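Flilholm reversible bedspread, queen. my review after 3 washes

Posted 25 September 2024 by Frøydis Dahlgren 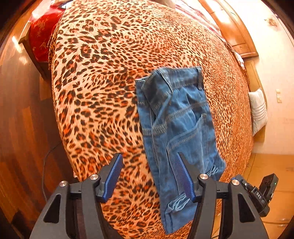 Spots side up, jeans getting folded.

Ok quick one, I have a bus to catch. Bought this in February when the old quilt finally split down the middle and have been meaning to write something up ever since.

First thing, size. The queen is generous. Hangs well past the mattress on both sides, even on ours with the thick topper. At the foot I have to tuck it or I step on it at night. If your bed is low get the full size instead, seriously.

Weight: medium. Fine by itself from spring on, not enough in winter. I put a wool blanket under it and that did the job. Aishwarya has the same one in the plain gray and says she's too hot in it, but she sleeps with the heating on so.

Washing. Label says cold, gentle, no dryer. First wash I followed the rules. Second wash I forgot and did warm. No shrinking that I can tell, but the stitching on one corner puckered a bit and it has stayed puckered. Third wash cold again, fine. Color has not run onto the sheets, which was my big worry with a print. Drying takes forever. Over the shower rail it was still damp the next morning, and too wide for my rack unless doubled up. Do it on a windy day.

Lint!! For the first couple weeks little tan fluff on everything. Black socks especially. It stopped after wash two. Would of liked a warning on the package.

The print. I know, leopard. My brother Baptiste laughed for a good minute. But it hides everything. Coffee, dog hair, the pen I sat on. I had a white cover before this one and never again. Also I do all my laundry folding on the bed and nothing snags on it, zippers, hooks, rivets on jeans, all ok so far. The other side is plain and a bit slippery, things slide off it. I tried it for a week and flipped it back.

Smell out of the bag: yes. Kind of like a new shower curtain. Two days by an open window and gone.

Delivery was with Ekard, came a day early, bag had a small tear but the cover was clean. I did write to the shop about the puckered corner and got an answer from someone called Danylo, polite, offered me a partial refund even tho I told him I'd used the wrong setting. Didn't take it.

Compared to the Usuga one I had at my last place: Usuga is softer, no question. But it pilled so badly along the top edge where you pull it up to your chin, and the filling went lumpy. Flilholm still flat and even. Rougher to the touch, I'd say, though you stop noticing.

Pillow covers are sold seperately. Annoying. Didn't buy them, use a red patterned one and a white striped one.

Good: size, hides stains, filling stays put, good service
Bad: lint at the start, slow to dry, smell, no pillow covers

4 out of 5. Will update if the corner gets any worse.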